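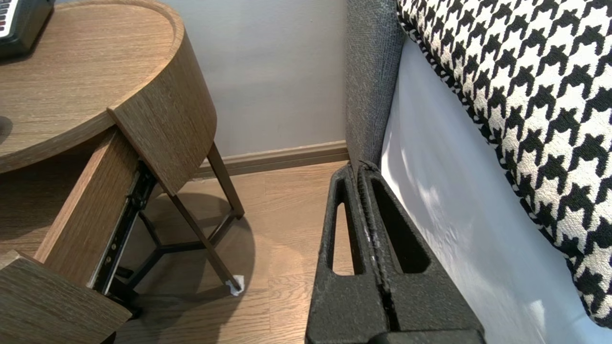
Bedside table, guest room, drawer partly open.

Ticket 1576: drawer sticks, bedside phone drops calls
Opened by: Mariama Acheampong
Assigned to: Vidar Myklebust
Status: open

1. Drawer
Mariama reports that the drawer on the round table stops short of closing. Devura support says the slide needs grease. I doubt it. They said the same on ticket 663, and that one was a loose screw. The slide is the black metal kind with small holes and screws along it, so I'd check every screw before anybody buys a tube of anything. The leg has a white cap at the floor — look at that too, in case the table is standing crooked and the drawer is rubbing.

Tried so far: emptied the drawer, pulled it out to the stop, pushed it back slowly. Catches at the same spot.

2. Phone
Guest says calls cut out. Front desk blames the line. Maybe, but I've heard "it's the line" 16 times since February and the line was at fault once. The coiled handset cord hangs over the rim of the table, where it can get tugged. Swap that cord first, then test from extension 297.

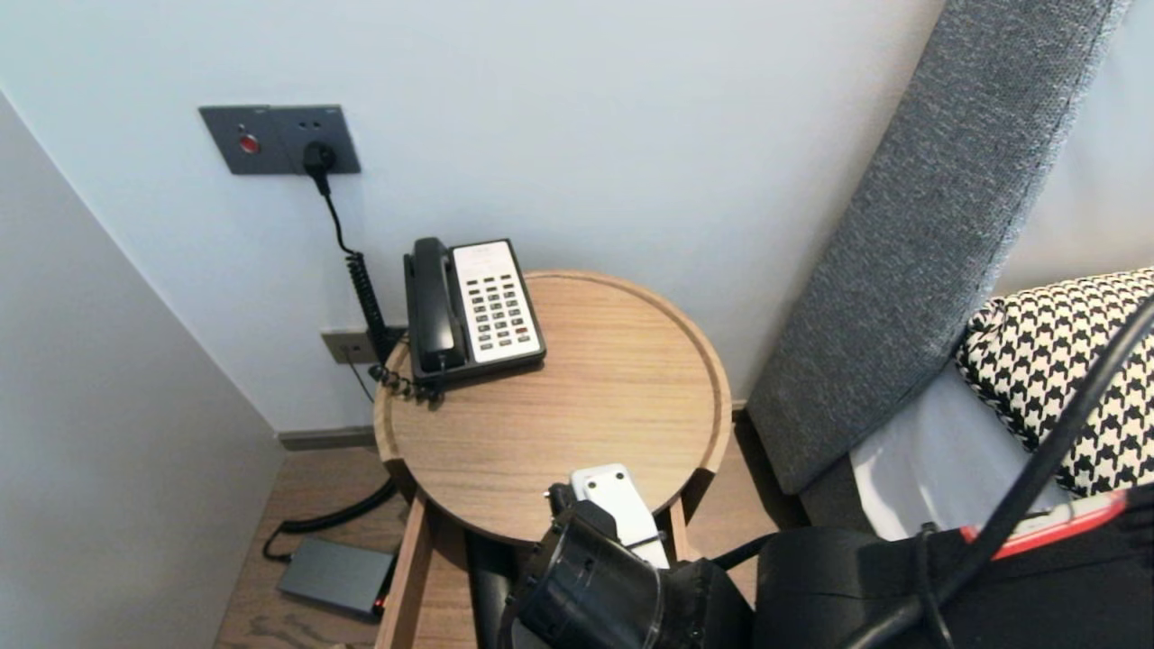
3. Still to do
Adjoa to bring a spare cord from the Wosura building. Vidar to go over the slide screws and call the phone from the desk, twice, ten minutes apart. Please don't close this one because a single call went through — that's how the last ticket got closed.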